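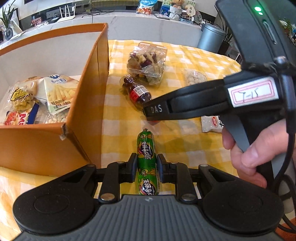
Bülent Işık からは、午前の回が終わったところで、箱に戻す動作のほうが取り出すより難しく感じた、袋菓子は持つ場所で形が変わるので最初の数回は指を閉じすぎていた、という感想が届いている。同じ趣旨の意見はほかの参加者からも出たため、収録手順の節に握り方の注意を追記した。

Girdale 公開日デモ収録データ README

概要
Girdale の作業室で行った公開日に、来場者と担当者が手持ちグリッパーで菓子類を扱った記録をまとめたものです。卓上での把持、持ち上げ、箱への出し入れが中心です。公開日は2020年5月25日(月曜日)、午前と午後の2回に分けて実施しました。

収録数は全部で2,972件です。途中で中断した試行も含みます。中断の有無は一覧ファイルの status 列で確認してください。

名称について
配布名は Clunia です。4月の試験収録では Faltdale という仮称を使っていました。古いスクリプトに仮称が残っている場合は、設定ファイルの dataset_name を書き換えれば動きます。試験収録の分は本配布に入っていません。

フォルダ構成
clips/ 試行ごとの映像
states/ 指の開き幅と時刻
index.csv 試行の一覧
notes/ 担当者のメモ(日本語、一部英語)
tools/ 読み込みと確認用のスクリプト

index.csv の列
trial_id 試行番号
session am または pm
task 課題名
object_type 物の種類
hand left、right、both のいずれか
status done、stopped、unclear のいずれか
memo 自由記述。空欄あり

課題
課題は12種類あります。主なものを挙げます。

pick_up 卓上の物をつまんで持ち上げる
hold_up 持ち上げた物を立てたまま保持する
box_out 箱の中から一つ取り出す
box_in 卓上の物を箱に入れる
pass_over 片方の指からもう片方へ渡す
lay_down 立てて持った物を横に寝かせて置く

残りの課題と開始条件は notes/tasks.txt にあります。pass_over は両手を使う課題ですが、午前の回では説明が足りず、片手で置き直してから持ち替えた試行が混ざっています。memo 列に「置き直し」と書いてあるものがそれです。

対象物
市販の菓子と飲み物を使いました。包装で分けると、柔らかい袋、フィルム包装の棒状のもの、透明な容器、ペットボトルなどです。object_type には商品名ではなく包装の種類を入れています。筒形のソーセージ状の包装は film_stick です。当初は bag に含めていましたが、指の当たり方が袋とかなり違うので分けました。

収録手順
1. 担当者が課題名を読み上げる。
2. 参加者はグリッパーの柄を握り、指を開いた状態で待つ。
3. 合図のあと開始する。制限時間はない。
4. 終わったら指を開き、卓から離す。
5. 担当者が status と memo を記入する。

柔らかい袋は中央をつかむと中身が寄るため、端に近いところから軽く閉じるよう案内しています。棒状の包装は左右からまっすぐ挟みます。物を落とした場合はその試行を stopped とし、同じ番号では撮り直しません。

公開日の進行
午前の回は見学が中心で、説明のあとに希望者が順に操作しました。午後の回は Sikder から来た11人が参加し、二人一組で両手の課題を多めに行いました。午後のほうが1件あたりの時間は短くなっていますが、課題の配分が違うので、そのまま比べないでください。

機器の準備と交代時の確認は Pak-hei Chou が担当しました。交代のたびに指を全開、全閉にして値を記録しています。この確認動作は試行に数えず、states/check/ に分けてあります。

読み込み
python tools/load.py --index index.csv --session pm
映像を使わず開き幅だけを読むときは --no-video を付けます。出力先を指定しない場合は out/ に書き込みます。out/ の中に同名のファイルがあると上書きされます。

既知の問題
・午前の回の先頭12件は、映像と開き幅の時刻がずれています。補正値は notes/offset.txt にあります。
・透明な容器では反射が強く、縁の位置が読み取りにくい映像があります。
・hand 列が空欄の試行があります。映像を見れば判別できるものは次の版で埋めます。
・notes/ の用語が統一されていません。「指」と「爪」は同じ部分を指します。

利用条件
研究と教育の目的で利用できます。再配布のときはこの README を同梱してください。参加者の特定を目的とした利用はできません。

変更履歴
1.1 film_stick を追加。握り方の注意を追記。
1.0 初版。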